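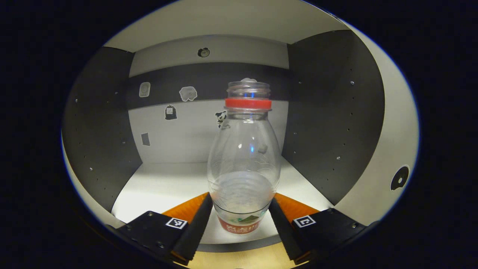
I stopped buying drinks at work in July. It was not a health decision. I was looking at my bank statement for something else and saw the same small charge over and over, from the machine on our floor and the Verimby store across the street. I added up the ones I could find for the month and got to almost 125 dollars. I had not enjoyed 125 dollars' worth of anything.

So I made a rule. Tap water during the workday, one coffee from home in the morning, and whatever I want on weekends. I have kept it up long enough now that I can write down how it has gone.

The first week was mostly headaches. I had been drinking a can of something with caffeine after lunch without thinking of it as caffeine. I had also been drinking a second one on the days with long meetings. Once I put it on paper it was obvious why I felt bad by three in the afternoon. I moved my morning coffee an hour later and that fixed most of it. By the second week the headaches were gone and I slept a little better, though it was also cooler at night by then, so I can't say which did it.

The harder part was having nothing to walk to. I sit at a desk all day, and going to the machine was my break. I would stand there, pick something, walk back the long way past the windows, and sit down again. When I quit buying drinks I quit getting up, and my back let me know. Now I fill a small glass and go back when it is empty, which gets me out of the chair more often than before. A big bottle would be more efficient and I would sit still all morning. I tried that and went back to the glass.

Taste was the thing I expected to mind, and I did mind it for a while. The water where I live is hard. It leaves a white crust in the kettle and spots on the forks. At home I bought a Brisa pitcher, the plain one that fits in the refrigerator door. It helps. The water tastes less like the pipes, and the kettle needs cleaning less often. The filter is supposed to be changed on a schedule and I am usually behind on it. The first pitcher of water after a new filter tastes flat and a bit dusty, so I use that one on the plants.

The water at work is fine if you let it run for a few seconds. The first glass on a Thursday tastes the same as the first glass any other day, but the first one after a long weekend is bad. I pour that one out.

I also tried the things people suggest for making water more interesting. Cucumber was good for an hour and then it tasted like a salad. Lemon was good but I got tired of carrying half a lemon around in a bag. Mint worked best. I have a pot of it on the back step that I do nothing for, and a few leaves in the pitcher overnight are enough. I bought a box of Jadevlow tablets too, the kind that fizz. They were sweeter than I wanted and left a film on the glass. There are still some in the cupboard and I will use them up if I get a cold.
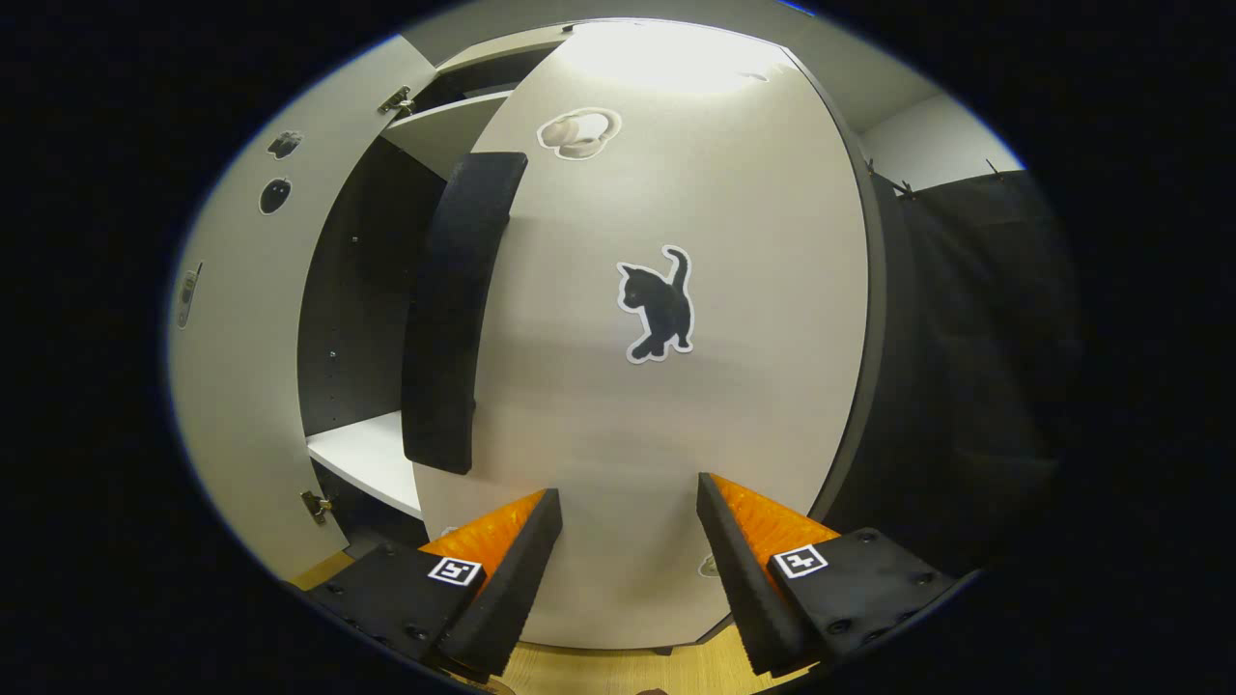 Cat and headphone stickers.

I did slip a few times. Once it was a hot afternoon and I had walked back from the dentist. Once it was somebody's birthday and there was soda on the table, and I don't think that should count. I had told myself I would put a dollar in a jar each time, and I did that twice and then forgot where I put the jar. It was behind the rice.

A few people have asked whether I lost weight. A little, I think. I don't own a scale and I am not going to get one for this. My belt is on the same hole. My teeth feel cleaner in the afternoon, and that is the change I notice most. I used to get a sticky feeling after lunch and I had stopped noticing it until it wasn't there.

The money is easier to report. I set up a separate savings account and moved 100 dollars into it at the end of the first full month. I did the same the month after. It isn't a fortune, but I had been meaning to replace the tires on my bike, and the man at the shop said the front one was down to the threads. I paid for both out of that account and there was enough left for a new bell. I don't need the bell very often. It is loud.

Eating changed some too, and I didn't plan that. A sweet drink used to be a part of lunch, and without it the sandwich I was bringing seemed small. For a while I was hungry at four and bought crackers, so I was still spending money, only on crackers. Now I pack more. Usually it is rice and beans, or leftover soup in a jar, and an apple. If I make soup on Sunday it lasts until the middle of the week. I have been using the lentil recipe from the Sandhu cookbook my library has, the thin green one. It asks for 6 cups of water and I use 5, and it comes out thick enough to stand a spoon in. I leave out the fresh chili and put in black pepper.

The part I still haven't sorted out is travel. I went to see family for 3 days and drank soda on all of them. It was in the refrigerator, it was cold, and I was on the porch. The first day back at work I wanted one after lunch and the day after that I didn't, so maybe it is not a big problem. I will be gone longer at the end of the year and I will find out then.

I have thought about whether to give up the morning coffee as well. I don't want to. I like making it. The kitchen is quiet at that time and I can hear the neighbor's radio through the wall, usually the weather. I grind the beans the night before so I don't wake up the house, even though the bag says not to. It tastes all right to me.

Next I want to look at the other small charges on that statement. There is a parking app on there that I haven't used since I got the bike out again, and I seem to be paying for two different kinds of online storage. I'll start with the parking one.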